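Hand-held gripper build, stacking rings, is this worth going further with?
Shop Projects > Robots and Automation
Page 1 of 2

pinchpoint_dale
Posted 7:12 pm

Back at it after the holidays. This is where I am with the gripper at the shared shop. 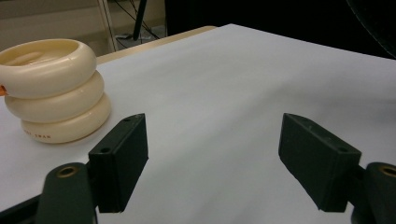 The plan is the same as in my old thread. I carry the gripper around by hand, do the job over and over with the camera running, and then train a policy on the recordings so the arm can do it by itself later. The Rostimon arm is still in pieces on my bench at home and I'm in no rush to finish it until the hand part makes sense.

Fingers are printed. Task for now is rings: pick one up, move it, set it on another. I have 511 clean recordings and I'm wondering if I should keep going or change something first. I'm not sold on any of this yet so don't be shy.

gantrygrump
Posted 7:31 pm

I'll be the wet blanket again. 511 recordings of you being good at picking up rings proves that you are good at picking up rings. You have eyes, a wrist and forty years of practice. The arm has none of that, and yours isn't even bolted together.

I'd stop recording today and finish the arm. Run ten of those recordings straight back through it, no learning at all, and see how far off it lands. If it can't replay your own motion to within a couple of millimeters, more data is a waste of evenings.

pinchpoint_dale
Posted 7:40 pm

Straight replay won't work unless the ring is in the exact same spot, and that's the whole reason for going the learned route.

gantrygrump
Posted 7:44 pm

So put the ring in the exact same spot. Tape an outline on the table. It's a test of the arm, I'm not asking you to ship it.

lowtorque
Posted 8:05 pm

Grump has a point about the arm but I don't agree with stopping. Recording is cheap and the arm is not. If the data turns out to be bad you want to find out before you spend on motors.

My worry is the rings. Thick, round and a bit shiny, and cream on a white table. If your camera is on auto exposure that bottom ring is going to melt into the background half the time. Do you lock exposure?

pinchpoint_dale
Posted 8:11 pm

Not locked. Should be. Adding it to the list.

shimstock
Posted 8:20 pm

What's on the pads? They look like bare print to me, and flat on the inside. Flat hard plastic against a rounded ring gives you one thin line of contact on each side. It'll hold until you tilt it and then the ring swings. You don't notice by hand because you fix it without thinking.

Glue a strip of thin silicone or even bike tube on the inner faces. I'd do that before recording anything else, because it changes how hard you have to squeeze and the old runs won't match the new ones.

pinchpoint_dale
Posted 8:27 pm

Bare print, yes. I tried foam tape in February and it peeled at the tip. Hate the idea of throwing out 511 runs over a piece of bike tube.

shimstock
Posted 8:29 pm

You were asking if you should change something first. That's the something.

quietmill
Posted 8:52 pm

Can I ask the dumb question. What is it for? I read the old thread and never found it. If the end goal is stacking rings, a vacuum cup on a cheap gantry would have been done by Thanksgiving.

pinchpoint_dale
Posted 9:03 pm

Sorting small parts bins at the shop, eventually. Rings are practice. I wanted something that's easy to see and hard to break.

quietmill
Posted 9:10 pm

OK but bins of small parts are nothing like rings on a clear table. Things overlap and tangle. I'd have started with two washers in a tray and been miserable right away.

lowtorque
Posted 9:18 pm

Disagree, start easy. If it can't do rings it can't do washers, and at least you'll know which part is broken.

gantrygrump
Posted 9:26 pm

Nobody here has said how many runs are enough. The Selitz kit people in the other subforum throw out 2000 like it came down from a mountain. I asked where that number came from and got a link to someone else in the same forum saying 2000.

bevel_and_burr
Posted 9:41 pm

I did 3638 on my build, which used the Trusturar open plans with some changes. Block into a cup. It got the block 80 percent of the time with the lamp where it was when I recorded. Moved the lamp to the other side of the bench and it went to pieces. So I'd worry less about the count and more about whether every run looks the same. One table, one sheet, one light, one stack on the left? That's one run recorded 511 times.

Also check the brass-colored inserts where the fingers mount. Mine worked loose after a few weeks and the finger had a little wobble I couldn't feel in my hand. It showed up fine in the recordings once I knew to look, and I had to bin a good chunk of them.

pinchpoint_dale
Posted 9:50 pm

Stack has been on the left for most of them, I'll own up to that. Inserts felt tight last time I had it open but I didn't measure anything.

gantrygrump
Posted 9:53 pm

80 percent after 3638 tries and it falls over when you move a lamp. I rest my case.

bevel_and_burr
Posted 9:58 pm

It was my first one. The second did better with fewer runs because I moved stuff around between every batch. Your case needs a chair.

shimstock
Posted 10:06 pm

Also the two screw holes on top of each pad. If those are the only thing locating it, put a dab of threadlocker on. The weak stuff, and keep it off the plastic, some prints crack from it.

pinchpoint_dale
Posted 10:22 pm

OK. For now: lock the exposure, rubber on the pads, measure the inserts, then a small new batch with the stack and the lamp in different places. Keeping the old 511 in a separate folder so I can train with and without them. Grump, I'll do your tape outline test when the arm can stand up.

gantrygrump
Posted 10:25 pm

I'll believe it when there's a video with no hand in it.

lowtorque
Posted 10:31 pm

How small is the new batch? And are you using the Shi mount for the camera or your own? Mine sagged when it got warm in the shop.

Page 1 of 2 Next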